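Second progress report to the Kostard fund
Project: Common rules for reporting simulated manipulation tests
Prepared by the Sirow working group

1. What this report covers

The report describes our work from June until the end of November. The first report explained why we started to write the rules and which laboratories take part. We do not repeat it. The reader who needs the background can find it in sections 1 to 3 of that document.

In this period we had to finish the draft of the rules, try them on real test series, and collect the remarks of the two partner laboratories, Tse and Uteo. The draft is finished and the trial is done. The remarks of Uteo are complete, and those of Tse are complete for chapters one to four. Chapter five we expect in December.

2. The draft rules

The draft has 22 rules now. In the first version there were more, but several of them said nearly the same thing and we joined them. Each rule has a number, one sentence which must be followed, and a short note with advice. Only the sentence is binding. We made this division after Uteo wrote to us that it is difficult to know which words are a duty and which are a wish.

The rules which caused the most discussion are these:

Rule 4. The starting positions of all objects must be saved before the arm moves, and the file must be kept together with the result.

Rule 7. A trial which was stopped by the operator counts as a failure, except when the stop comes from a fault of the simulator and the fault is written in the log.

Rule 11. When the background, the light or the surface is changed between trials, the report must give the result for each group separately and not only the average.

Rule 15. The definition of success must be written before the first trial and may not be changed during the series. If it must be changed, a new series begins.

Tse did not agree at first with rule 7. Their opinion was that operator stops should be left out of the count. We compared both ways of counting on their older data, and the order of two control programs was changed by it. After this Tse accepted the rule, but asked for a better explanation in the note. We have written it.

3. The trial of the rules

The rules were tried on one task, a block pick-up with a single arm. The series was planned as 500 trials for each control program and for each group of backgrounds. Altogether 2,845 trials are in the archive. The number is smaller than in the plan, for one group was closed early when we found that its light settings were not saved. According to rule 15 and rule 4 we could not repair this afterwards, so the group is kept in the archive with a mark "not for comparison".

The outdoor backgrounds were added on the wish of Uteo. Their argument is that a program which was trained only with indoor backgrounds can look much better than it is. Strong light and long shadows on the work surface are also part of this group, and for them rule 11 is most important.
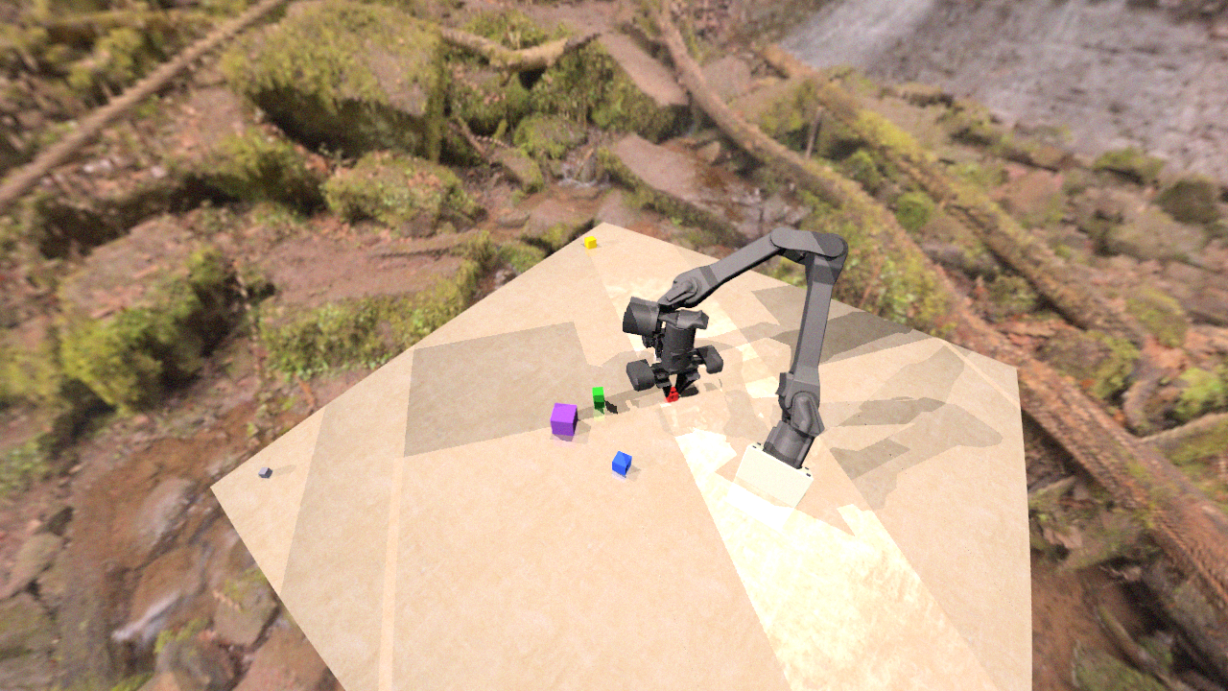

Figure 1. Simulated block task with a forest background. The shadow of the arm lies on the work surface.

For every trial the archive holds the starting file, the log, the definition of success and one still picture. The still picture is not required by the rules in the present version. Uteo proposes to make it a duty, Tse is against it on account of storage. We will decide this together with the remarks on chapter five.

4. Difficulties and changes to the plan

The most time was lost with the names of the files. Both laboratories had their own system and neither wanted to give it up, which we can understand. Now each of them keeps its names inside the house, and a small table translates them when the data go into the archive. The table is maintained by us until the end of the project.

The reading of the logs by hand also took longer than we planned. We moved two weeks of working time from the task "publication" to the task "trial". The total budget is not touched by this.

5. Next period

- Receive the remaining remarks of Tse and answer them in writing.
- Repeat the closed group with saved light settings.
- Decide on the still picture and on the minimum number of trials.
- Prepare version 2 of the rules, with a one-page checklist for the operator.

We ask Kostard to confirm that the repeated group can be paid from the line "trial". The cost table is attached in the same form as last time.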